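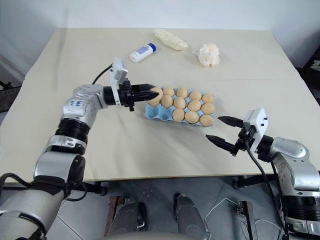

Light blue 15-cup tray, two empty in the front row

Egg tray people, I need opinions
Posted in: Kitchen & Pantry > Storage

Clustance wrote:
So I finally gave up on cartons. We go through a lot of eggs in this house and the cardboard ones get soggy and gross in my fridge (it runs damp, long story) and I was sick of peeling bits of wet carton off the shelf. The tray is three rows of five with scalloped edges, and I have to admit I mostly picked it for the color. Brown eggs on light blue just looks so nice!

My problem is it has no lid. My sister-in-law came over, saw it, and told me I was going to ruin every egg in there. Something about smells getting in through the shell. She was pretty worked up about it. So who's right? Does anybody else keep eggs in an open tray, and do yours end up tasting like onions?

Other question – fifteen cups is a dumb number when eggs come by the dozen. I always end up with three holes or a few extras rolling around. How do you all deal with that?

Nasstead wrote:
Pretty! And your SIL is half right. Shells are porous and eggs can pick up smells, but we're talking weeks next to a cut onion with no wrap on it. I've had an open tray on the middle shelf since February and I've never tasted anything but egg. Keep the onions in a jar and you're fine.

On the fifteen thing, I like having the spare cups. When I get down to three or four eggs I buy the next dozen and there's room for all of them, or close enough. Old ones go to the right, new ones to the left, and I use from the right. Takes no brain power at all.

Tranura wrote:
I'm going to be the grump here. Leave them in the carton. The carton has the date on it. Once you dump them in a cute tray you have no idea how old anything is, and your "old ones to the right" system lasts until somebody else in the house makes an omelet. Ask me how I know.

Also the carton closes, so when a jar of pickles tips over in there you don't lose 19 eggs. Yes that happened. It was my bigger tray, and it was a full jar, and I was cleaning yolk out of the crisper drawer for an hour.

Clustance wrote:
Oh no, the pickle jar, I'm so sorry, that's awful. OK the date thing is a fair point, I hadn't thought about that one. I've been throwing the cartons straight in the recycling.

Nasstead wrote:
Cut the date off the carton and stick it on the fridge door with a magnet. Or write it on the egg in pencil! My grandmother did that on every single one.

Tranura wrote:
Writing on every egg so you can use a tray you didn't need. OK.

Nasstead wrote:
It's a pencil, it takes a minute, you'll live :)

Condori wrote:
We have hens so I'm coming at this from the other side. We get about 44 eggs a week when they're all laying and I'd go nuts with cartons. Ours sit in trays on the counter. Unwashed eggs only though!! If they're store eggs in the US they've been washed and they need to stay in the fridge, so please don't copy me on that part, Clustance.

Are yours all from one place? The one at the right end of the middle row looks bigger to me, or maybe it's the one next to it, fourth along. We get that with ours, the older girls lay larger and those don't always sit right in a tray. I end up putting the big ones at the ends so they don't knock against the neighbors when I lift it.

Also one in your front row is lying kind of on its side. I like mine pointy end down, they're supposed to keep better that way. Some people think that's nonsense. I do it anyway.

Clustance wrote:
Same store, same kind, but I did mix two packs, so could be! I'd have guessed the fourth one. And I just went and stood the sideways one up. Had to look up which end is the pointy end on a couple of them, they're pretty round.

Tranura wrote:
Pointy end down is the one thing in this thread I agree with. Guess how they come in the carton.

Nasstead wrote:
Lol. Give it up Tranura.

Clustance, does the tray wash OK? Mine has a crease at the bottom of every cup and if an egg leaks it's a pain to get in there. I use an old toothbrush and dish soap.

Clustance wrote:
Only washed it the once, when I got it. Just warm soapy water and I let it drain upside down. Good tip on the toothbrush though, I've got a couple under the sink.

I think I'm keeping the tray and doing the magnet thing with the date. And the pickles are moving down a shelf tonight.

Condori wrote:
Good call on the pickles. If you ever want a lid, a clean dish towel laid over the top works fine, I do that when the kitchen's dusty.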